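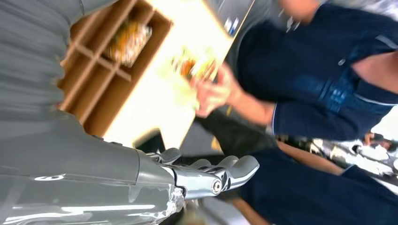
Reading time: 2 minutes

Olga Sepúlveda wants robots to learn from being put right halfway through a job. Her method, called Kinia, saves each moment a person steps in and gives it extra weight in training. Packing small wrapped items into a divided cardboard box suits it well. "The slots are narrow and the wrapping is shiny, so there's lots to correct!" she says.

With 15 corrections, she tells me, the arm filled its slots properly in 85 per cent of tries.
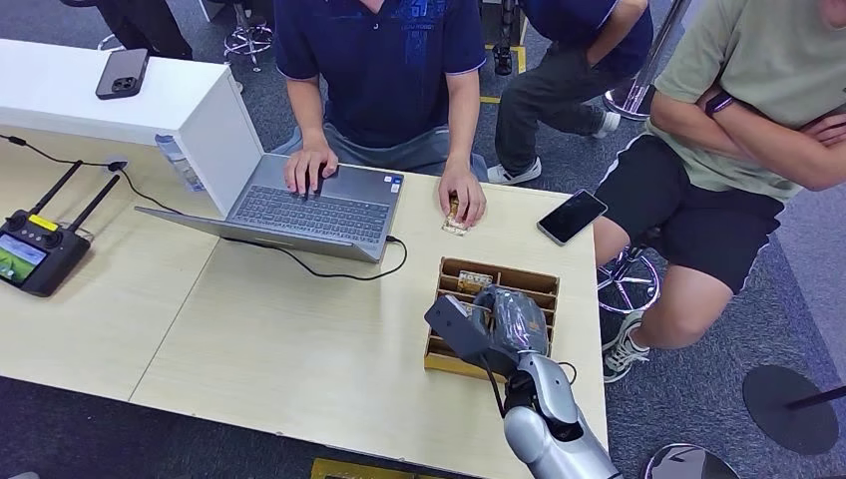 "We'd expected to need far more," says her colleague Efa Morris, plainly delighted. "I ran it again on Wednesday and got the same number." Soft packets still slip, she adds, and those are next on her list.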